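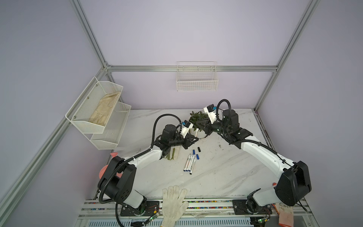
Ovwood Twin bench cell, two arms, front rail mount
Part no. OV-291
Service notice added 07/06/2026, read before you run it

Two arms on one front rail, shared tabletop, wrist camera on each arm. Bolt-on mounting plates, so either arm comes off without touching the other. Ships with the enclosure frame and the vent panel, walls flat packed.

OK, the problem. Wrist stops on the left arm. Joint goes into protective stop, gripper stays closed on whatever it had, and the other arm keeps going. That last part is the safety matter. Both arms are supposed to stop together and on firmware 12 they dont. Seraina Aigner at our Sostau shop got it to repeat with marker handovers in the middle of the table, where the grippers come close. 37 stops in 700 handovers. In every one the right arm finished its move.

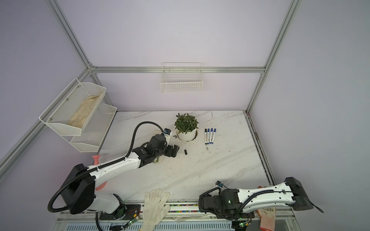 Cause is two things. The wrist cable was clipped too short on early units, pulls at full reach and drops the signal for a moment. And the stop line between the two controllers was set to "warn" at the factory. Our mistake, not yours.

Affected: anything shipped before February with firmware 12. Auer controllers only. Floltia controllers are wired differently and are fine.

What to do now
- Press the stop button before you reach in. A still arm doesn't mean the other one is.
- Set stop link to "both" in the safety menu. Restart, check it stuck.
- Re-clip the cable one hole back from the wrist. Move the arm by hand to full reach, cable should still have slack.
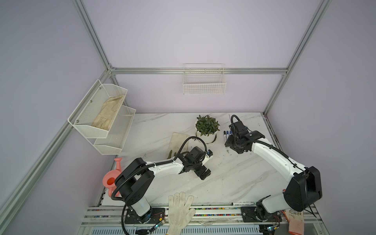
Replacement parts

Longer cable, free for affected units, write to Urs Mayrhofer with your serial number. Both arms get one, even if only the left has stopped on you. Clip set inlcuded. Swap takes two hex keys and some patience with the elbow cover.

Firmware 13 sets the stop link to "both" and locks it there. Still in test. Handovers again, same as before, markers and small round stuff.

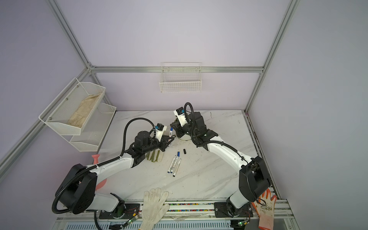 Twin cell, handover area. Marker held in the left gripper, right gripper reaching down close by.

If it stops after the re-clip, leave the power on and save the log first. Power cycle wipes it. Then send us the log.

Related items
Ovwood Single bench cell
Wrist cable, long, with clips
Mounting plate, black
Auer controller, stop link kit
Gripper finger set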